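# Naker hand-held gripper: two months of our money, reviewed

1/26/18

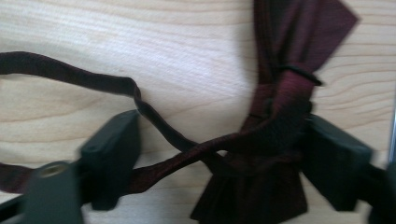 I'd been putting off buying a hand-held gripper for our little workshop at Stusside, mostly because the budget for the whole year was already spoken for (the bench, the storage, the never-ending cables!). The Naker came in at $1,930, and I'd set aside $2,000, so I was chuffed to have a bit left over for postage. My favourite test for any gripper is cloth, and a bow tie is a lovely nasty piece of it: the maroon one has skinny twisted bits in the strap, then big flat ends, and a fat bundle of folds at the knot, all within a hand's width of each other. If you're planning to collect fabric work, try something like that before you sign anything.

The fingers are plain, blocky and black, and I've grown fond of them. They're easy to see against a pale benchtop, and they close evenly. Thin straps are fiddlier, and I'd budget a good few afternoons of practice before you get recordings worth keeping.

Now, the grumbles. Spare fingers are $300 a set, which made me put the kettle on and have a think. Abelardo Nina, who shares the bench with me, reckons we should have gone for the Turkimden and its cheaper spares, and he may be right, though I found the handle heavy on the wrist when we had one on loan.

I'd buy the Naker again, with one spare set in the same order. Our second unit is pencilled in for April.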